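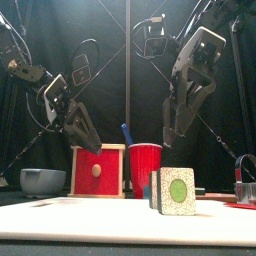

Hovbridge adopts written practice for shared two-arm workcells

Last updated: June, 16:40

The Hovbridge test hall has brought in a written code of practice for its two-arm tabletop cells, replacing the separate instruction sheets that each team had kept until now. The code applies to every cell in which two arms can reach the same part of the work surface. It covers cable routing, camera mounting, object sets, start-up and the keeping of records. Teams at the Vallejo and Hultulum sites will follow the same text from the start of the next work period.

The document was drafted by Kobina Adjei, who is responsible for cell safety at Hovbridge, and reviewed by Carter Landry of Kutum, the firm that maintains the arms at all three sites. It has 9 sections and replaces guidance that in places gave conflicting values for the same setting.

Speed and separation

The main technical change concerns the space between the arms. Under the old sheets, teams set their own limits for how close the two wrists could come. The new code fixes a minimum wrist-to-wrist distance in software for each type of task and requires the limit to be tested at the start of each shift. The test is done at reduced speed with the grippers empty.

Where a task needs the grippers to meet, as in passing an object from one to the other, the operator may select a second limit. It applies only while both arms are below 500 millimetres per second, and the cell must return to the first limit when the handover ends. The change of limit is written to the log with the operator's initials.

A stop caused by the separation limit may be cleared at the cell once. A second stop in the same run ends the run, and the data from it is set aside for review.

Cables

Section 4 is the longest. It requires each cable on a moving link to have enough slack for the full travel of the joint it crosses, and sets a limit on how far any loop may hang below the link. Loops must be checked with the arm in its lowest working pose, where a cable that looks clear at rest can reach the objects on the board.

Camera leads are treated separately. A lead must leave its connector without a sharp bend, and its weight must be carried by a clip and not by the connector. Operators are asked to look at both wrist cameras from the side before power is applied, then to move each wrist through its full turn by hand.

"We had 374 unplanned stops in the period we looked at, and the largest single group came from camera leads," Adjei said. "Most were a lost picture for less than a second. The arm behaved correctly and stopped. The run was still gone."

Landry said the clip positions in the code were those used by Kutum's own fitters. Cells that differ from the drawing need not be altered at once but must be brought into line at the next service, which falls due after 3,000 hours of powered time.

Fixed structure

Poles, support wires and backdrop fittings are now counted as part of the cell. Each must be entered in the collision model with a margin, including thin wires, which several teams had left out. If a wire is moved, the model must be updated before the arms are enabled, and the person who moved it signs the entry. Backdrops must be fixed so that air movement cannot carry the cloth into the working volume.

Objects on the table

The code allows household items, toys, cups and similar goods to be used as test objects, subject to four conditions:

Glass and other brittle materials may be used only with the gripper force set to the lowest band.

Items standing inside other items, such as pens in a cup, are recorded as a single group at set-up.

Objects not needed for the current task may remain in view beyond the board, but must be listed on the set-up sheet.

Painted or printed faces that have worn should be noted, as wear can affect how the cameras find an object.

Finger tips are to be inspected at the same time as the objects. The code gives no wear limit in millimetres. It asks the operator to compare the tip with a reference part kept at the cell and to change both tips on a gripper together.

Records

Each run will carry the name of the operator, the version of the object list, the separation limit in use and the time of the last cable check. Runs without these entries will be kept but not released to other sites. Vallejo had asked for a shorter form on the grounds that its runs are brief and frequent. The final text lets a site fill in one form for a batch, provided that neither the objects nor the limits are changed within it.

Hultulum has asked for further guidance on cells with arms of unequal reach. Adjei said the present text assumes a matched pair and that an annex on mixed pairs was being written. Until it is issued, such cells are to use the stricter of the two values wherever the arms differ.

Comments on the code should be sent to the cell safety desk at Hovbridge with the section number in the subject line. Requests for the clip drawing go to Kutum through the normal service contact.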